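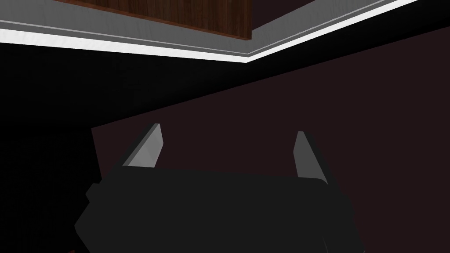 October, Ultcombe bench, sim log

Cabinet task failed again overnight. 93 episodes queued, 17 stopped with the arm pushing up into the underside of the trim until the joint torque limit tripped. The rest finished or timed out normally.

Replayed four of the 17. Same pattern each time: wrist rolls over, gripper goes in low with the fingers open and up, planner reports a clear path. Contact flag comes on late, by which point the solver is already fighting it.

Quyên Kiều checked the collision mesh. The trim is in the visual model but was left out of the collision file when we moved to the new Unemell export. The panel behind it is fine.

Put the trim back in as two boxes. Reran 20 episodes, no trips. Not enough to close it.

Tobias Sorensen wants the torque limit down to 80 per cent before anything from this set goes on the real arm. Agreed, changed in the Strickland config, not yet in Datero's copy.

To do: check the other cabinets for missing trim. Quyên has the list.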